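Garment Care 1, wk 4 notes - folding long sleeves (A. Dunbar)

Read the Cowie handout first if you havent. Lay garment flat, collar away from you, smooth the body before you touch the sleeves. Big wrinkles now = creases later. One sleeve straight across the body, then the other.
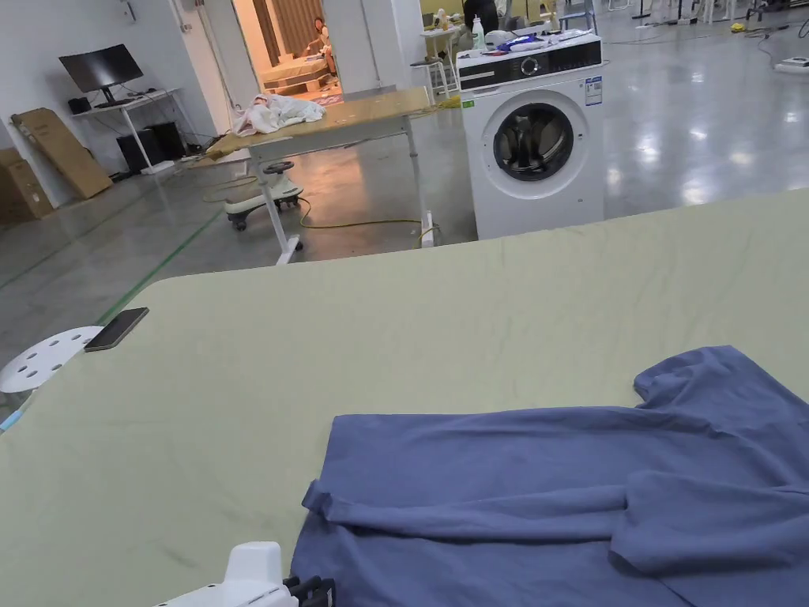 Then sides in to the middle, hem up to the collar, half again. Cuffs shouldn't poke out. If the colour's dark, turn inside out before the wash, back again before folding.

Assesment in November: 4 garments, folded and stacked. Practise at home. Questions to Sheena, not me, I'm at Clultonmont till 2.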